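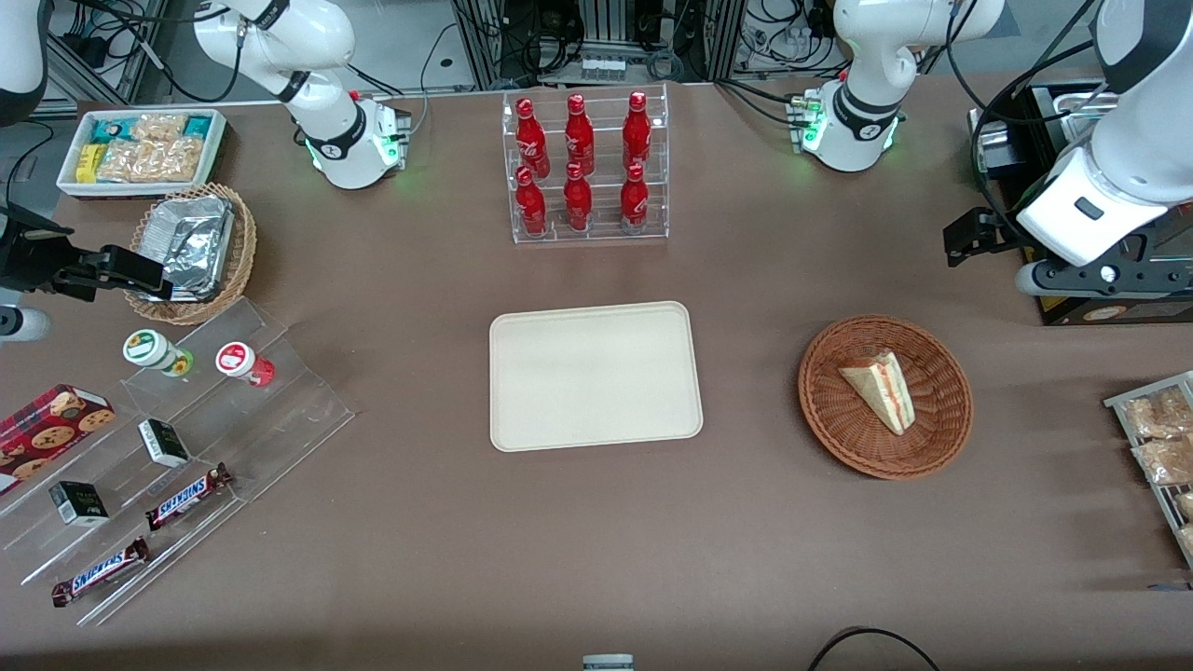

Collolach Robotics Club – Arms & Cells subforum

Thread: snack cell, left arm drifts after warmup

kumar_wires
ok so the snack table cell again. two white arms, tray in the middle, stock laid out round it. right arm fine all day. left arm starts ok and by late afternoon its placing everything on the tray a bit too far toward the bottle rack. not random, always the same way. rehomed it 2 times, no change. green rings on both bases so no fault showing. anyone?

torquewench
Same way every time = not the gripper. Base bolts? Ours backed out in December and it looked exactly like that.

kumar_wires
checked bolts first thing. tight. marked with paint pen so I'd see if they turned

bent_spline
Camera mount. Put money on it. Arm goes where its told, the camera is telling it wrong.

torquewench
then both arms would be off?? he said right arm is fine

bent_spline
Right arm is only working the left side, foil basket and the stepped stand. Bet its off too, you just dont notice cause the baskets are forgiving. Tray isn't.

Chia-jung Chiang
Please don't touch the camera yet. One change at a time, or we end up like last winter with three people's fixes on top of each other.

Do this in order. Clear the table, bottles out of the acrylic rack first. Speed down to 80 in the Zoker panel (it's at 100, who did that?). Run the touch-off on the left arm cold, write down the numbers. Run 725 cycles. Touch-off again. If the numbers moved it's the arm. If they didn't, bent_spline gets his camera.

kumar_wires
speed was me sorry. was trying to get thru the sandwich tests

pallet_jill
Also look at your cables. Theres black wire draped all over the arm bases and another one curving round the front right of the table. I had a harness pulling on a wrist once and it gave me a nice steady offset, same direction every time, drove me nuts for a week

torquewench
front one's nowhere near the arm base tho

pallet_jill
Didnt say that one. I mean the ones at the bases. Tie them back with slack for full reach. The front one I'd move just so nobody leans on it

bent_spline
Cable drag on an arm that size? No. The joints wouldn't even feel it.

pallet_jill
mine did. smaller arm, ok, but still

kumar_wires
update. cold touch-off done, cycles done, warm touch-off done. numbers moved, only on the left arm. so its not the camera

bent_spline
Fine. Not fully convinced, did you clean the touch-off pin between runs?

kumar_wires
yes. wiped gripper pads too, both arms. there was sugar on them, gross

Chia-jung Chiang
Good. Now retie the base cables like Jill said, then repeat, same speed. Don't recalibrate in between or you won't know which one did it.

torquewench
and if it still moves its the elbow joint encoder, Cai has the spare. his bench, second drawer

kumar_wires
retied. ran again at 80. warm numbers still moved but less. like half??

pallet_jill
ha. so part cable

bent_spline
Or part speed. You ran it at 100 before all this and the joints got hotter. Nobody has a number for that.

kumar_wires
both warm runs were at 80 tho. speed only explains the old drift

bent_spline
ok yeah. Fair

Chia-jung Chiang
Leave the cables as they are. Swap the encoder, then full calibration of the left arm, warm, and put the offsets in the log with your initials. Speed stays at 80 until I've seen the log. And whoever restocks: wipe the gripper pads before you start, both arms.

kumar_wires
getting the encoder from Cai at 4. will post numbers tonite

torquewench
take pics of the connector before you pull it. the clip is on the back and it snaps if you go at it from the front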